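Search this site Go

Speaker notes: Small boxes and their lids
Talk for the Lasemora packing evening, Ziad Mahasneh
Category: Talks and handouts > Packing and storing

Last updated: July

Start at 7, when people have their tea. Say good evening and thank Avell for the hall. Speak slowly. The microphone is not needed for 50 people.

First point. Most of us keep small things in boxes, and most of us lose the lids. At Sirkton I had to look after a store room with 777 small boxes in it, and for the first month I only matched lids. I learned that a lid should never travel alone. If you open a box, you put the lid beside it, on the same side, every time.

(Wait for questions. There is usually one about labels. Say that labels come later.)

Second point, the table. I like a plain table for this work, with a light top, because dark boxes are easy to find on it. Put out one box only. When you have nine boxes in front of you, the hands become quick and the lids go to the wrong box.

Show the two pictures now, first one and then the other, and give people time to look.

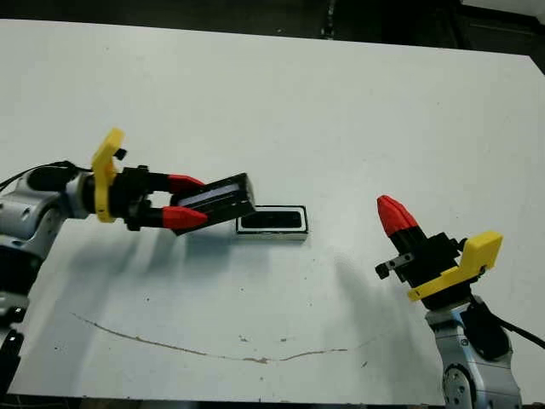
A black piece like a lid or small box, held over the table, and the open container with the white rim.

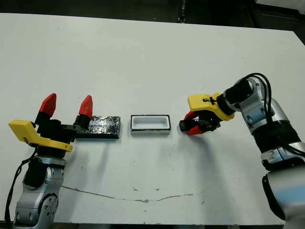
Third point, how to close. Before you press, look if the long side of the lid is along the long side of the box. It sounds very simple, but I have broken corners in this way. Put one short end down, then let the other end follow. If it does not go, lift it and turn it round. Do not push harder.

Fourth point, wrapping. Some people like paper, some like foil. Foil keeps its shape after folding, so you need no tape, and I use it for small solid things which have no box. The bad side is that you cannot see what is inside. Write it on a piece of paper before you wrap, not after. My old colleague at Nwosu wrapped everything first and then we had to open it all again.

Ask the room: who has a drawer with lids only? Let them raise the hand. Here I can tell the story of the sewing drawer if there is time. If it is already late, leave it out.

Practical part. Each table gets one box with lid and one sheet of foil. They work in pairs and then change. I walk between the tables and help.

Remember to collect the boxes before the people go home, with the lids on.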